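**Ercombe Surgical Skills Center: Autumn Enrollment**

Enrollment for the autumn suturing course opens in March at the Ercombe and Lunden sites. The fee remains 600 for members - payable in 2 installments - and each group is limited to 20 participants.

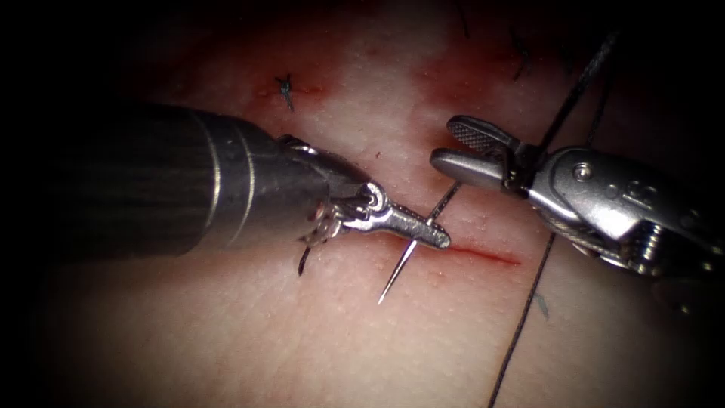
*Two instruments over a straight incision.*

Applicants from the Plaritz district should apply through their own hospital. Nearly 70 requests were received last year, and late forms could not be considered.

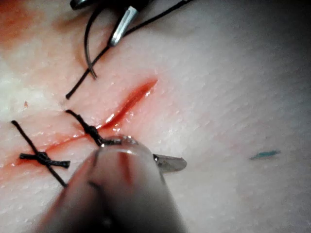
Evening sessions are held on Wednesday at Lunden only. Parking is available behind the Jugah building, and permits may be collected at the front desk.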